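Visit to the Ceklow distribution center, Pokdale
July 2023

Four of us from Rundetti drove over to Pokdale to see how Ceklow runs its spare parts warehouse. We are due to replace our own stock control system in December and wanted to look at a site that had already made the change. Naheed Malik, who manages inbound at Ceklow, met us at the gatehouse and had vests and shoe covers ready.

The building was put up for a furniture wholesaler and still has the high doors on the north side. Ceklow took it over and split it into a bulk area, a small parts area and a returns room. Small parts was what we had come for. It has 141 bays, each with its own location label at eye level and a second one near the floor for the low trucks. The second label was added after the pickers complained about bending and twisting to scan.

We started at receiving. Cartons come off the dock, get a license plate label, and are scanned into a holding location before anyone opens them. Malik said the old habit was to open first and book in later, and stock would sit on the benches for a day or more without showing in the system. Now the buyers can see it as soon as it is off the truck. Supplier labels are still a problem. Some print the part number and the batch in one long code, some use two, and one vendor puts the label over the carton seam so it tears when the box is cut.

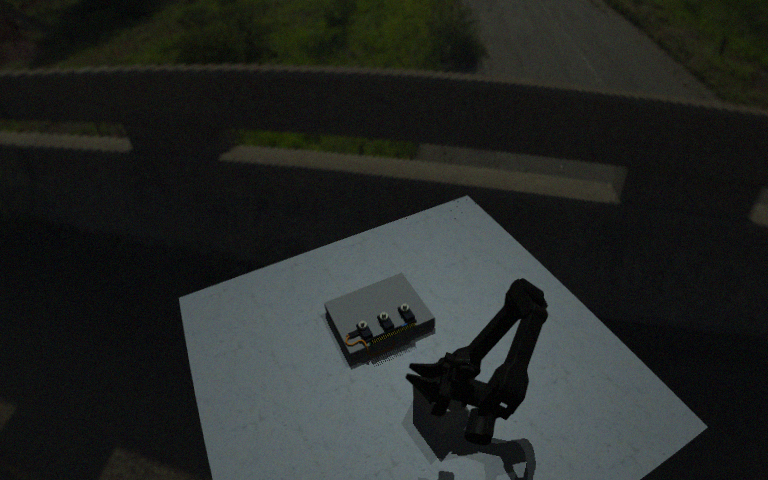 Cycle counting was the part Irén Orbán had asked to see. Ceklow stopped doing a full year-end count and now counts 9 bays a day, picked by the system from a mix of fast movers and locations with a recent short pick. Two people do it before the first wave is released. If the count is off, a different person recounts it, and the adjustment waits for a supervisor to approve it. We liked that the counter is not shown the expected quantity.

The software is Wike, running on handhelds and on a few fixed screens. Screens are plain and the type is large. It was slow to load the history on an item with a lot of movements, and Ulises Alarcón asked about that. The answer was that they archive once a quarter and were due. Nearly 900 lines had gone out the day before we came, with three errors, all of them wrong quantity.

Returns was the weakest area. Goods were waiting on decisions from the sales office, and there was no location code for "waiting," so they were all booked to the same one. Malik said as much before we asked.

Points to take back:

Book in at carton level before opening.
Put a low label on every bay in aisles where trucks run.
Blind counts, with a second person on the recount.
Set up more than one returns location from the start.
Ask Karine Gill for the supplier label guide. She has promised to send it.

Musa Jibrin is writing up the costs separately. Ceklow would like to visit us once our system is in.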